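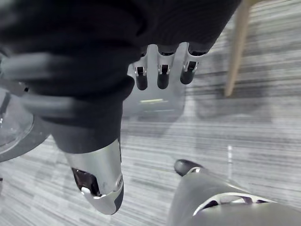 Llevo tres semanas enseñando a un robot a recoger ropa por control remoto, y lo que más me cuesta sigue siendo la tela. Con objetos rígidos uno aprende rápido dónde cerrar la mano. Con un jersey negro de punto, agarrado entre el pulgar y los tres dedos, la cosa cambia: los pliegues se mueven con cada corrección y las puntas tienen que meterse bajo el borde sin arrastrarlo todo. Yo cierro despacio, espero un segundo y entonces levanto.

En Pirkow trabajamos por turnos. Milan Stevens hace las mañanas y yo las tardes. El encargo son 900 demostraciones con prendas y cestas, y al cierre de ayer teníamos 859 válidas. Faltan pocas, pero son las de ropa oscura, que habíamos ido dejando para el final.
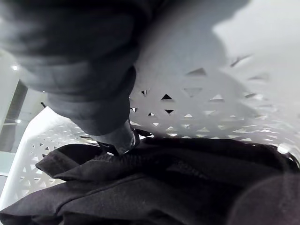

Floor Van Loon revisa las grabaciones y nos devuelve las que no sirven. De mi última tanda de 46 aprobó 44. Las otras dos las perdí por lo mismo: solté antes de tiempo y volví a agarrar por otro sitio. Ella prefiere que en esos casos cortemos y empecemos de nuevo, y lo pide por escrito desde octubre.

También he cambiado la postura. Antes manejaba los mandos de pie y acababa con los hombros cargados. Ahora me siento, apoyo los codos y muevo solo las muñecas. El agarre sale más limpio y se nota en los cierres.

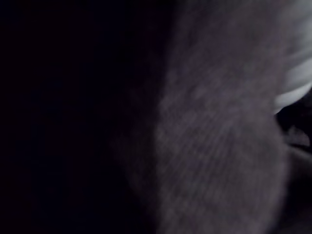

*Tejido gris muy de cerca, con poca luz.*

La vista de la muñeca ayuda hasta que la tela se acerca demasiado. Entonces me guío por la otra cámara y por la costumbre. Mañana le toca a Milan empezar con las que faltan, y le he dejado apuntada la velocidad de cierre que estoy usando.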